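Bread task, day 2 of recording. The set-up stays the same all month: paper mat, chopping board on the left, tray and plate on the right, both arms parked before each run.

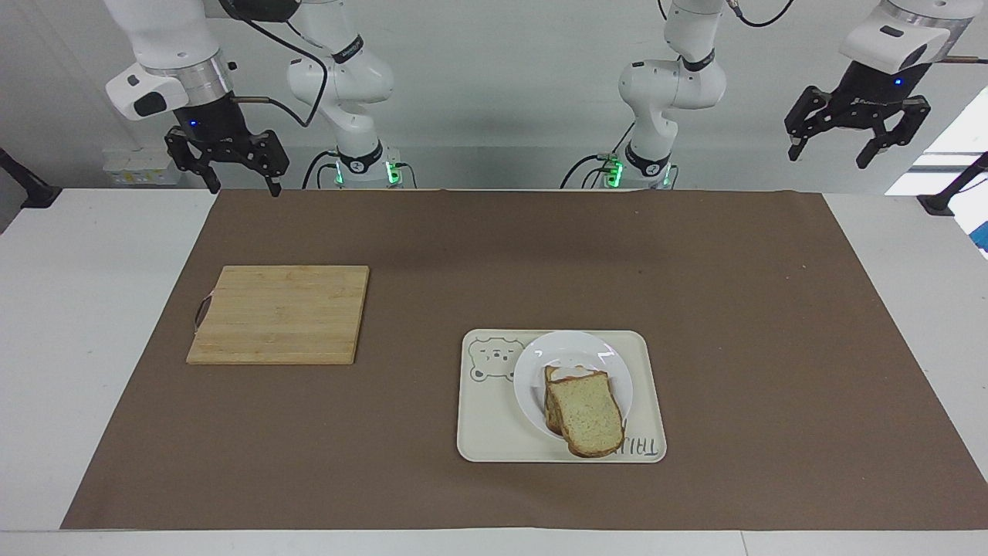
Bok-nam Shim · Corkance · February

Target is 30 good runs per layout. We got 9 done before lunch. Bread goes down a bit differently every time — that's on purpose, the model needs the variety.

Runs where the operator hesitates for long get tagged, and Riet Maes decides later if they stay in. Total across all kitchen tasks is 3538. 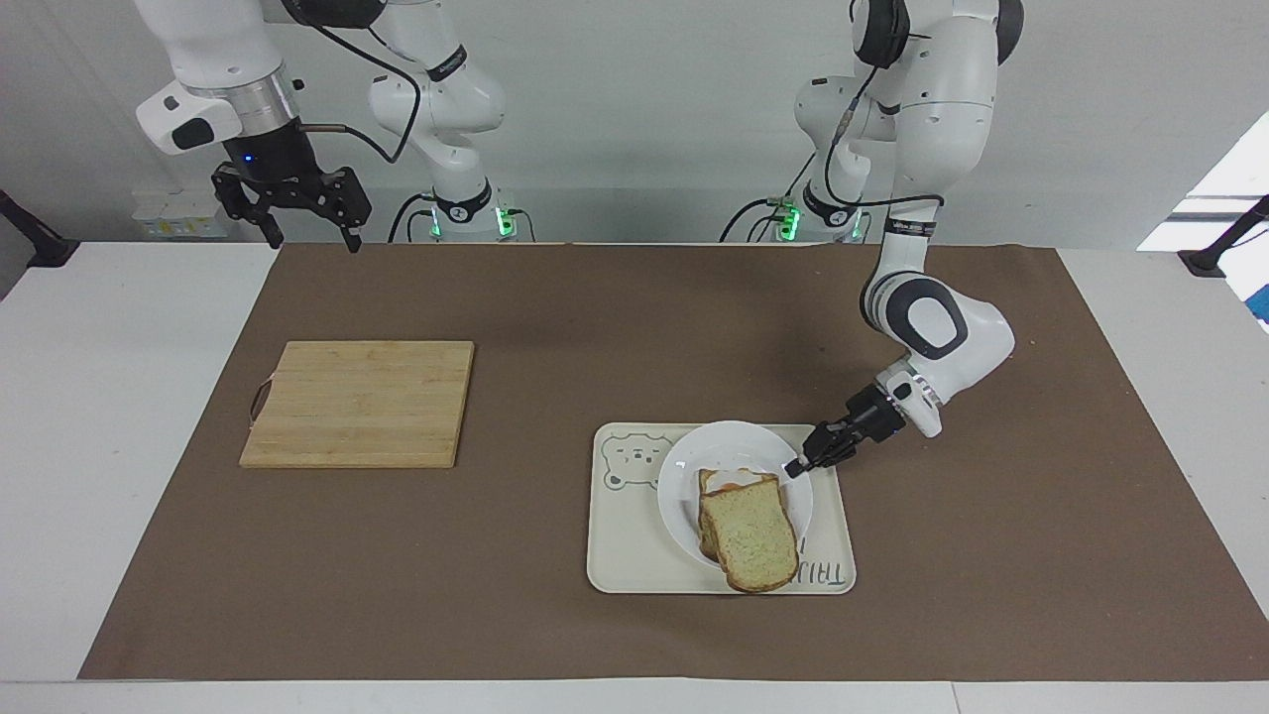 Left gripper at the rim of the plate, right arm up out of the way.

Next layout moves the board closer to the tray. Ward Dijkstra wants both arms busy in that one — slower to record, so fewer per session.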